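In defence of the cold lunch

I had a falling-out with my sister-in-law in March over a sandwich. Not a proper falling-out, we're not that sort of family, but there was a silence in the car all the way from Surnby to the Clavbridge turn-off, and that's a good stretch of road to be quiet on. She'd said, quite kindly, that she didn't count a sandwich as a meal. I said I'd eaten one most days since I was 19 and had been under the impression I was having lunch. And then we both looked out of the window.

I've been stewing on it ever since, so you're going to get it now.

Somewhere in the past few years lunch got ideas. It has to be a bowl of something warm, with a grain in it, and seeds on top, and a dressing that lives in its own tiny pot. The people in my old office used to queue at the microwave like it was passport control. There was one microwave between the whole floor and it took four minutes to do anything useful, so you can work out for yourself how much of the break was spent holding a fork and staring at somebody else's curry going round. I sat by the window with my cheese and pickle and had already done half the crossword.

I'm not against hot food (I'm not a monster, and I've had the leek soup at Bellotby market in winter and would walk there for it). My complaint is with the idea that heat is what makes it count. My friend Reiko Kawaguchi grew up taking a packed lunch to school, and when I told her about the car business she laughed until she had to put her tea down. Her mother's lunches were eaten cold every day of her childhood and were the best thing about school by miles. Cold rice, cold egg, a bit of fish from the night before. She says her mother would no more have apologised for them than for the weather.

What Reiko's mother did do, and I think she had this exactly right, was put the food on something nice when it was eaten at home. Same egg, same fish, but on a plate, at the table, with a cup beside it. I've been copying her. I used to eat over the sink, or out of the paper, standing up and reading the back of a cereal box, and then wonder at three o'clock why I felt as if I'd missed a meal. Now I get a dish out. I put the fruit where I can see it. It adds a minute to the whole thing and I sit down like a person.
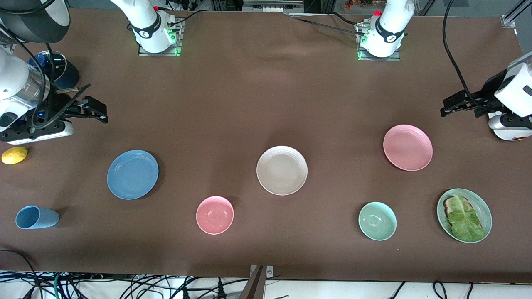 Sandwich, fruit and a cup on a brown tabletop. Lunch, in my book.

You'll notice I haven't said a word about what goes in the sandwich, and that's on purpose, because that's how these conversations go wrong. Someone mentions sourdough and before you know it you're hearing about a starter with a name. Have what you like! My father had corned beef and raw onion for his entire working life and was a very contented man, if not one you'd choose to share a van with. I'm a cheese person. I like it cut thick, I like butter right to the edges, and I'll not be drawn on mayonnaise.

The money matters too, and I don't think we should be shy about saying so. A warm bowl from the place near the station is £10 now. Ten pounds! For lunch! I can remember getting a ham roll for 60p and being cross that it had gone up. I know things cost what they cost, and I don't blame the lad behind the counter, but if you do that every working day you've spent a holiday on quinoa.

Then there's the matter of other people. A cold lunch waits for you. If the phone goes, or next door wants a hand with a wardrobe, it'll be just the same when you get back to it. My neighbour Natsumi Katayama came round last week to borrow the steps and ended up staying an hour, and all I had to do was cut my sandwich in two and find another apple. Try that with a baked potato. She had the bigger half, too, and I noticed, and I've let it go.

I did ring my sister-in-law in the end. We talked about the garden and her knee and whether the bus was ever coming back, and right at the finish she said she supposed it depended on the sandwich. I've decided to take that. She's coming over at the end of the month and I've told her there'll be lunch, at one o'clock, on plates. I haven't told her what it is.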